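Wäsche falten auf dem Bett: so wird der Stapel richtig schön

Ich liebe es, Wäsche auf dem Bett zu falten! Man hat Platz, man sieht alles auf einmal, und am Abend muss der Stapel weg sein, sonst kann man nicht schlafen (bester Trick überhaupt). Meine Freundin Anisa macht das seit Jahren so und hat mich angesteckt.

Schritt 1: Stapel bauen

Erst die Tagesdecke glatt ziehen, dann von unten nach oben stapeln. Große Stoffe kommen nach unten, Kissen ganz obenauf. Bei uns liegt der Stapel links: oben dunkelgrau, darunter Blau, weiter unten Dunkelrot.

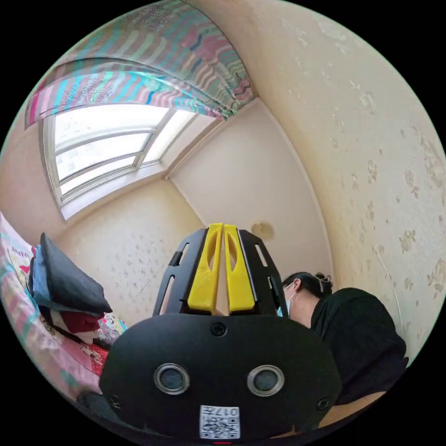 Schritt 2: Decken falten

Eine Decke mit 2 Metern Länge zuerst längs halbieren, dann zweimal quer. Die Kanten mit der flachen Hand ausstreichen, das macht so viel aus! Dünne Tücher lieber rollen.

Schritt 3: Das Bett fertig machen

Stapel in den Schrank, Tagesdecke noch einmal nachziehen. Bei Streifen wie unseren in Rot mit weißen Punkten, Türkis und Gelb sieht man sofort, ob alles gerade liegt. Und die Affengesichter sind einfach zum Knutschen!

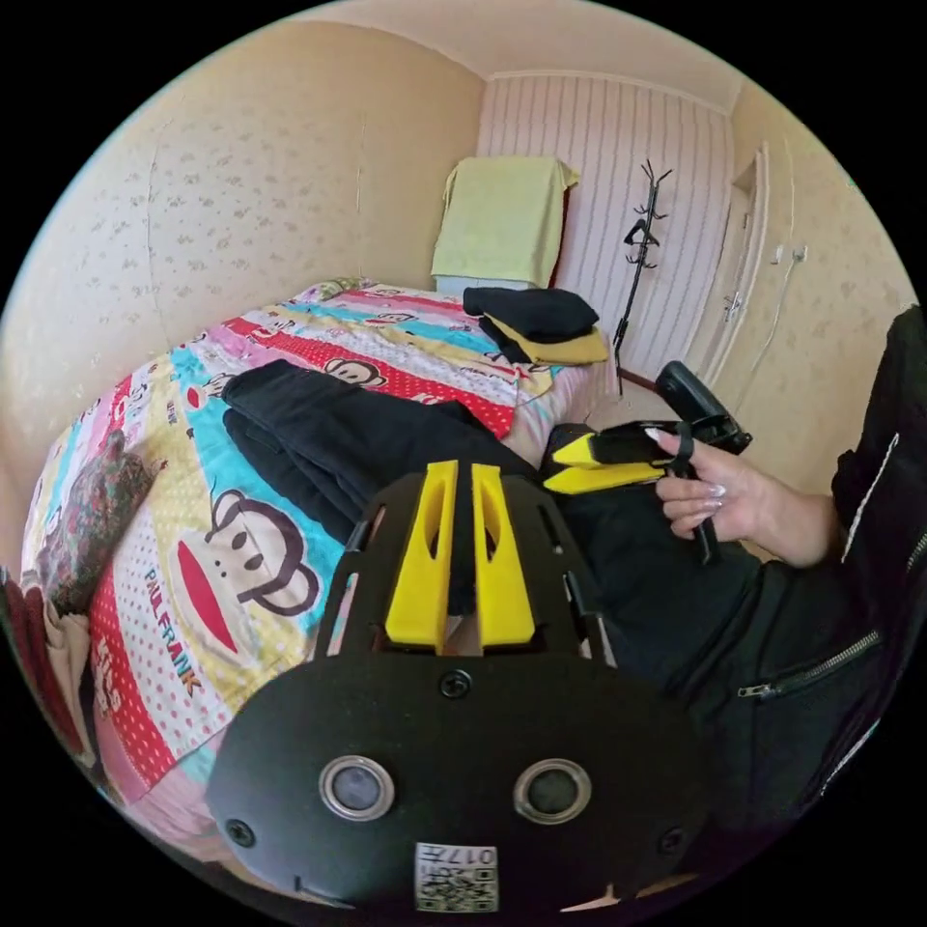
Schritt 4: Lüften

Fenster auf, zehn Minuten reichen. Kissen dabei kurz aufschütteln.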